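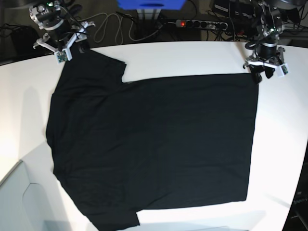

Search this site Go

3rd July, by the Mosimau household desk

2 min read

Tips for the polling day kitchen

When our ward votes, the hall in Hemar feeds the counting staff of all parties, and the kitchen is small. Fill the tea urn to the line the evening before and only switch it on at 7. Wrap sandwiches in a damp cloth - they stay soft until the count is finished. Write the party names on no cups, please, it made quarrels last October. For 30 people, two big pots of soup are enough. Leaflets left on the tables go in the paper bin, without the staples.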